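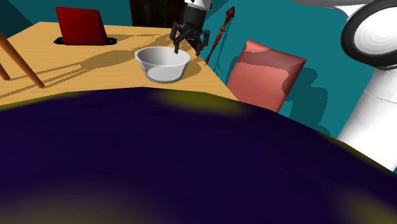

Supervised driving log

A supervised driving log is a written record of the hours a learner spends behind the wheel with a licensed adult in the passenger seat. It is usually kept during the learner's permit stage and handed in, signed, when the learner applies for a road test or a first license. The log may be a printed booklet, a single sheet, or a phone app.

Contents

A typical log has one line per drive. Each line gives the date, the start and end times, the odometer readings, the weather, the type of road, and the initials of the supervising driver. Hours after dark are normally entered in a separate column, as many licensing offices ask for a minimum number of night hours in addition to the overall total.

Some logs also list skills to be checked off, such as three-point turns, merging, backing up in a straight line, and parking on a hill. These lists are a guide for families and are not scored.

Use in Judero

In the district of Judero, learners use a green booklet with space for 214 entries. The booklet is issued with the permit and replaced the older loose sheets, which were often lost. The minimum is 110 hours for learners under 18, and the same adult does not have to sign every line. Up to 3 supervising drivers may be named on the inside cover. A parent or guardian signs the last page.

A lost booklet can be replaced at the licensing counter, but the hours in it are not restored. Many families keep a copy of each page for this reason – the counter accepts copies if the supervising driver signs them again.

Paper and electronic logs

Electronic logs record the time and distance of a drive by phone. The Akix app was the first to be accepted in Judero, followed by Jovitz Drive in March of the next year. Both print a summary in the same layout as the booklet. During the first trial of the apps, 1542 learners signed up, and most of them went on using paper as well.

Accuracy

Logs depend on the word of the people who sign them. Short trips are often rounded up, and drives are sometimes filled in from memory weeks later. Examiners may ask a learner about particular entries, and a log in which every drive lasts exactly one hour can be sent back for correction. Driving schools such as Seo keep their own lesson records, and these can be attached to the log.
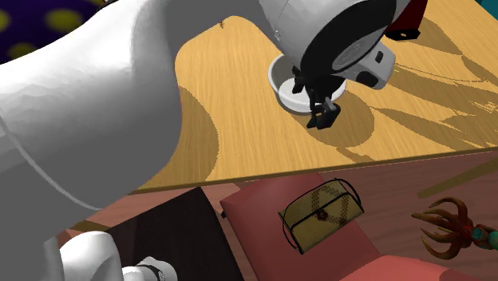 Do lessons with a driving school count toward the hours in the log?

In Judero, time spent driving in a lesson counts in full, provided the instructor signs the entry. Classroom time and simulator time are left out of the total.

See also

Learner's permit
Night driving
Road test

Last revised 2021-06-03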